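Robot Learning, Week 4 handout: Gathering demonstrations
Tromitgate lab stream. Notes updated 22 May 2024, replaces the old sheet

Bring this to the lab. Slides are thin this week so most of what you need is in here.
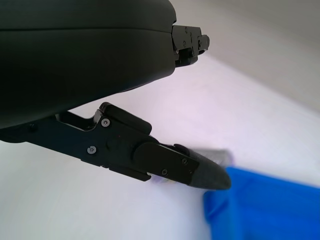
Where we got to last time: a policy is a function from what the robot senses to what it does next. We learn it by copying. So the examples ARE the program, more or less. Bad examples, bad program. Most of the marks in Assignment 2 come from the data, not the network, and people still spend all their time on the network.

What counts as one example

One episode = one go at the task, start to finish. Each time step stores:
- wrist view
- joint positions
- gripper opening (0 closed, 1 open)
- the command you sent, not the position you got. These differ. Ask me if you don't see why.

Start recording before you move. Stop after the arm is clear of the bin. If you stop the moment the fingers open, the policy never learns to leave, and it sits there hovering. Happens every year.

The task

Pick up one object from the table, put it in the bin, back to home. Object list is on the Postley page. Each group does 66 episodes. Pooled across groups that should get us near the 900 I want for the shared set, with the leftovers from October making up the difference.

Variety

Main idea for this week. The learner only knows the places you've taken it. If every episode starts with the object in the same spot you've taught it a spot.

Change: object position, object angle, start pose of the arm, which other things are lying nearby.
Keep the same: camera mount, bin type, home pose, the table height. Don't touch the bracket screws!! If the camera shifts even a little the old episodes and the new ones no longer match and we have to split the set.

Bin can move, but keep it inside the reach area. Write the move in the log.

Drift, and why you want some ugly episodes

Recall from the reading: small errors add up. The policy gets slightly off, now it's seeing something not in the data, so it gets further off. Two fixes.
(a) Recovery episodes. Start from a bad place on purpose, e.g. gripper too far left or tilted, then correct it smoothly. Do a few of these per object.
(b) Run the policy, let it go wrong, take over and record the correction. That's next week, needs Yimyam working.

Don't confuse recovery with sloppy driving. A wobble you didn't mean gets copied just like one you did. Same for pauses. If you stop to think for two seconds over the object, the robot will learn to stop there too, and it may never start again (it sees the same view, gives the same answer).

Wrist view, things to watch

The fingers block part of what's in front of them. Near the grasp, the object can be mostly hidden. Check your own playback: if you can't tell from the wrist view where the object is, neither can the learner. You probably drove by looking at the table with your own eyes, wich is information the robot hasn't got. Drive from the screen for at least half your episodes.

Keep the lighting steady within a session, change it between sessions.

Labels

Success / fail / discard. Fail = dropped it, missed, or it ended up outside the bin. Keep fails, they're useful for the scoring model. Discard = recording is broken, dropped frames, somebody's hand got in. Don't relabel a fail as a discard to make your numbers look nicer, I do look.

File names: group, object, episode number. No spaces. Upload to Clandwood the same day, room 202 machines get wiped overnight.

To hand in

1. Your episodes, labelled
2. Log sheet with every change you made
3. One page on what your set is missing. Be specific, "more variety" gets nothing. Which positions, which objects, wich start poses?

Reading for next week: the chapter on learning from corrections, skip teh proofs.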